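Pedside Suspends Gripper Trials After Fault in Release Routine

Pedside has suspended all trials of its two-finger gripper controller after a fault caused the fingers to open without a command during a transfer task. The company said on Saturday that no one was injured and that testing on physical equipment will not resume until a review has been completed.

The fault occurred at the company's Rorkgate site in September, when a test arm running the Jekon control software dropped a metal fixture from above a workbench. The operator was standing outside the marked safety area and used the emergency stop. The fixture was damaged and has been withdrawn from use.

According to a notice sent to partner sites, the software treated a brief loss of signal from the finger position sensor as confirmation that the object had already been placed. It then moved on to the next step in its sequence, which was to open the fingers fully. The notice states that the same release routine had been in use since the previous software update.

Engineers have since repeated the task in simulation, where the sensor signal can be interrupted at any chosen point. Of 1785 simulated transfers with an interrupted signal, 378 ended in an uncommanded release. The longest interruption used in these runs was 200 milliseconds.

The simulated work is being carried out in a simple room model with a pale brick-pattern floor and a gray tiled wall. The review team is examining the position of the fingers at each stage of the task, including when they are spread wide with nothing held between them.

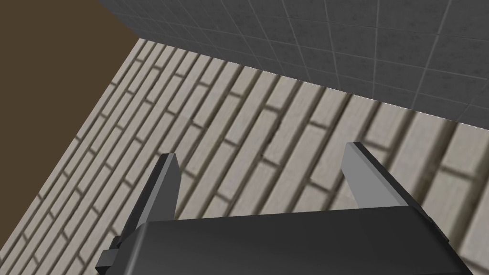
Interim Measures

Sites using the Jekon software have been instructed to disable automatic release and to require an operator to confirm each opening of the fingers. Loads may not be carried above shoulder height. Sites that cannot apply both measures must take the equipment out of service.

"A missing signal should never be read as a completed step," said Ieuan Kneath, head of equipment safety at Pedside. "The gripper should have held its position and stopped the arm. We are correcting that, and we will publish the results of the review to every site that received the update."

A corrected version of the routine is being tested in simulation. Briggs, the firm appointed to carry out the independent review, will examine the change before it is installed on any working arm. Operators who have observed an unexpected release are asked to keep the controller log and report the matter to their site safety office.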